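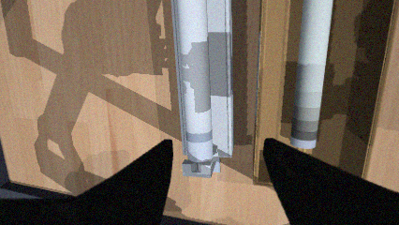
A long white cylinder, seen up close.

I gave up paper towels in October, and I have been insufferable about it ever since. My neighbor Adesuwa Anozie got me started. She cut up a pile of old T-shirts, dropped them in a basket by her sink and stopped buying rolls altogether. I figured I'd last 4 days.

The first week was rough, I won't lie. I kept reaching for a roll that wasn't there, usually with egg on my hands! My cousin Efe Afolabi came by for supper, spilled a whole glass of grape juice and stood there asking me where everything was. I threw him a sock. (A clean one. It worked great, by the way — socks are thirsty.)

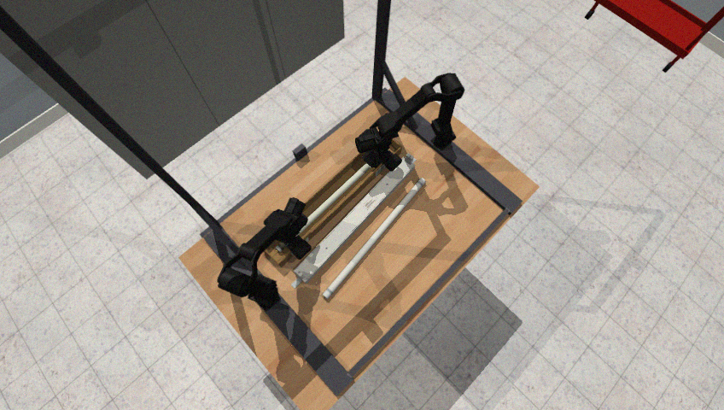
By the second week I had a system going. I have 37 rags now, mostly from shirts my kids outgrew, plus a flannel sheet that had a hole in it anyway. Flannel is the best of the bunch for windows. Anything stretchy is no good, it just pushes the water back and forth. Greasy rags go in their own bucket with a squirt of dish soap, and everything else gets washed with the bath towels. Please skip the fabric softener! It leaves a coating and then your rags won't soak up a thing.

I do still keep 2 rolls in the hall closet for bacon and for when the cat is sick. Yi-an Lim wrote in to say that counts as cheating, and she may be right, but she doesn't have my cat.

If you want to try it, start with the shirts in the back of the drawer that you haven't worn in years. Cut them about the size of a dinner napkin and don't bother hemming. Obinna Amadi has offered to bring his good fabric shears to the next swap night at Budero, so bring your old sheets along too. We start at 7 p.m., and the coffee is on me.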